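Porix Tidy Arm, Single-Arm Version

Supplied by Ní Bhriain Handling, Wornulbridge
Availability: to order, hire or purchase
Category: Light handling / Household and shop-floor chores

Overview

The Porix is a floor-standing arm with a two-finger gripper, sold for slow, light work at table and drawer height. It picks up small things, moves them from one place to another and opens and shuts plain drawers with a bar or U-shaped handle. We supply it to small shops, staff kitchens, training rooms and a few private buyers.

Most people who ring us want to know one thing first, which is whether it can take over a chore. For putting loose items into a drawer, the answer is yes with someone in the building. For clearing a whole kitchen, the answer is no, and we would rather you heard that before paying for a site visit.

What it does well

Light packets, sponges, cloths, small boxes and unopened drinks cans. The gripper closes until it meets resistance and then holds, so it copes with things that don't keep their shape. Crisp packets were a weak point on the earlier version. The new finger pads are softer and the wrist comes down at a lower angle, and packets are now among the easier items.

Drawers on good runners. The arm pulls the handle, waits, checks the opening and then carries on. If the drawer has come out too little it pulls again. Maximum drawer travel is 400 mm. Longer drawers can be used part open.

What it does badly

Anything thin and flat on a smooth surface, such as a receipt or a single sheet of paper. Cutlery is slow. Glassware is outside the approved list and will stay there for now. Open cans can be moved if they are empty, but the arm has no way of telling an empty one from a half-full one until it lifts, and by then you may have a spill to mop up.

It also has no idea where your things belong. Somebody has to set up the places beforehand, one item type at a time, and change them when the household or the shop changes its mind. Allow a morning for a first drawer.

Drawer work 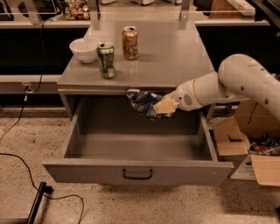
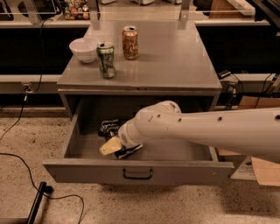
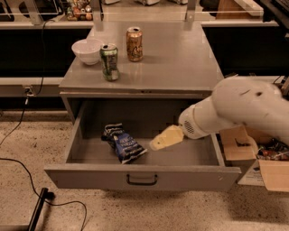
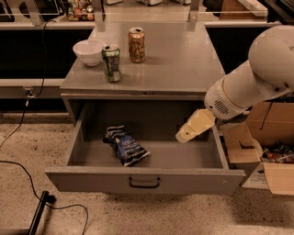
The bowl and the two cans stay on the cabinet top in all four. The sponge is in the third.

Ecaterina Sandu wrote to us after a month's hire and has let us print part of her letter. She wanted the arm for the staff room at her shop and says she would hire it again, but with smaller hopes. It put the snack things away every evening, she writes, and she stopped checking on it after the first fortnight. What she had really wanted was for someone to wipe the top and wash the mugs, and that was still her at ten past six. "I could have filled that drawer in a minute. The Porix took most of the time I spent cashing up. I didn't mind, since I was cashing up anyway, but my sister asked what we were paying for and I had to think." She also asks for a quieter drawer close. We have passed that on to Parnala, who write the control software, and a softer close setting is due in the January update.

Our own figures are in line with hers. In the last round of drawer trials at Wornulbridge we logged 134 attempts at placing a single item, using mixed packets and sponges. Most went in first time. The failures were nearly all slips at the pick, and a smaller number were items left hanging over the drawer front, where the arm would not close on them. That refusal is deliberate and cannot be switched off.

Speed

Expect about 40 items an hour at the standard setting. A fast setting exists for fenced areas only and is locked on hire units. A person will beat it easily at either speed. The arm makes sense where the work is dull and spread through the day, and where a slow finish does no harm.

Specification

Arm: single, mounted to one side of the work area
Gripper: two soft-padded fingers, replaceable
Working height: table top down to low drawer
Drawer travel: up to 400 mm
Handles: bar or U-shaped; round knobs not supported
Running time: 8 hours, then a cooling rest
Power: standard wall socket
Floor: hard and level; thick carpet not suitable
Control: Parnala Desk, supplied with the arm
Supervision: one adult in the building and within earshot

Supplied with the arm

Stand and floor plate
One pair of finger pads, fitted, and one spare pair
Stop button on a long lead
Place-setting cards
Printed handbook

The drawer unit is extra. Your own cabinet will usually do if it is heavy enough not to creep forward when the drawer is pulled. Light flat-pack units need fixing to the wall.

Care

Wipe the pads with a damp cloth at the end of the day. Crumbs and salt make them slippery and account for a good share of the service calls we get. Do not use spray polish near the wrist. Pads should be changed when the ribbing can no longer be felt with a fingertip.

Hire and purchase

Hire is by the month and includes delivery, setting up one drawer and a return visit. If you buy within three months, the first month's hire comes off the price. Further drawers can be set up by you from the handbook or by us at the day rate.

Visitors can bring their own items to Wornulbridge and try them on the arm before ordering. Please ring first, as the demonstration unit goes out to customers when a hire arm is in for repair. Spare pads and handle adaptors can be ordered from the parts page.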